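Chapter 2

The Plain Steel Bowl

Most books on kitchen equipment start with knives. Knives are expensive and people enjoy arguing about them, so you can see the appeal. We start with the mixing bowl, the thing you will handle more often than anything else on the bench, and the thing most students arrive believing they already understand.

Ask a new class what a stainless steel bowl is good for and you will hear a familiar set of claims. It keeps cream cold. It never stains. It makes egg whites rise higher. It lasts forever. Some of these are partly true under conditions the speaker has left out. Others come from catalogs, and a catalog is a poor place to learn anything about a bowl except its price.

Take the business of cold. Thin steel loses heat quickly to a cold room or a bath of ice, and it picks heat up just as quickly from a warm room or a warm pair of hands. A bowl chilled in February in an unheated pantry is a fine place to whip cream. The same bowl on an August afternoon, left on the counter while you look for the whisk, has very little to offer. The metal hasn't changed. Keep this in mind whenever somebody tells you that a material "keeps" anything.

Staining is a slower argument. The Tarnurgate teaching kitchen held 34 steel bowls when we began revising this chapter, a few of them older than the students using them. Salt left standing overnight had pitted several. Hard water had left a film on most. All were still in use, and fairly so, but the word "stainless" had plainly promised more than it delivered.

Then there is shape, which gets less attention than it should. A wide mouth lets the arm move freely and lets flour escape just as freely. Sloping sides bring the mixture back to the middle. A rolled rim gives the fingers something to hold when the bowl is tipped, and it can also trap batter if the roll is left open underneath. Turn a bowl over before you buy it. The Kulton and Zaidi patterns used in our exercises differ in this one respect, and we ask you to wash both before deciding which you prefer.

This chapter has 2 parts. The first deals with size and shape, the second with heat, acid and cleaning. Bring a bowl from home if you can - preferably one you have been told is the best kind.
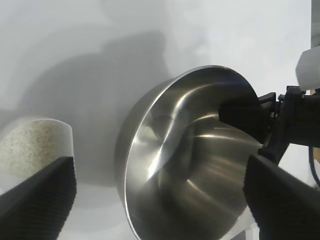

Figure 2.1. Large stainless steel bowl, tilted to show the rolled rim and polished interior.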